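Fullirgate Robotics Club: Frequently Asked Questions

Last updated 2022-10-12

Who is the club for?
Anyone at the college, on any course. Half of last year's members had never held a screwdriver by the correct end. They do now, mostly.

Do I need to be able to program?
No. It helps if you can type. Farzana Tanoli runs the beginners' table and will get you as far as making a motor turn, and then as far as making it stop, which takes longer.

When do you meet?
After lessons in the Nollby Room, twice a week in term time. The days change each term when the orchestra claims the room, so check the sheet on the door.

What does it cost?
Membership is 13 pounds a year. That covers screws, filament and tape. It doesn't cover biscuits, which are a matter for your own conscience.

What are you working on this year?
The Drawer Task, for the Lader Cup in May. A gripper has to go up to a small drawer unit, open the drawer it's been told to open, put something in it and shut it again. You have been able to do this since you were two. Please try not to mention it to the team.
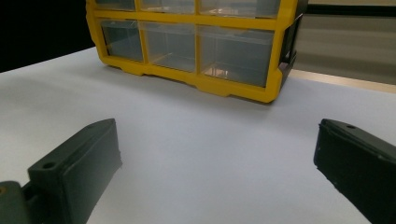
The yellow drawer unit, from between the gripper fingers.

Why is it so difficult?
The drawers are see-through, for a start, and the fronts pick up reflections of the room. Software that is quite sure of itself in front of a cardboard box can become very thoughtful in front of shiny plastic. They also come in different widths, so a grip that suits one may not suit its neighbour.

How is it scored?
Each team starts with 100 points and loses them. Knocking the unit over loses a lot. Opening the wrong drawer neatly loses fewer than opening the right one badly, a rule Édgar Carhuamaca has written to the organisers about twice.

How much practice does the gripper get?
Our target is 1000 attempts before the Cup. Everyone takes turns, and every attempt goes in the log, including the ones you'd prefer didn't.

Can I 3D print my own parts?
Yes, once Ingeborg Aigner has shown you the printer. Put your name on the queue and keep your prints small. Nine-hour dragons will be cancelled.

What if I break something?
Tell someone and write it on the whiteboard. The column headed "It was like that when I got here" is full.

Is Yupanqui a person?
Yupanqui is the laptop. It needs its charger at all times and doesn't like being moved.

Can parents come and watch?
Yes, at the open evening. Be warned that a good run is over quickly and a bad one isn't.

How do I join?
Collect a form from Rosaura Villca at the library desk and bring it to any session. Tie back long hair and leave your drink outside.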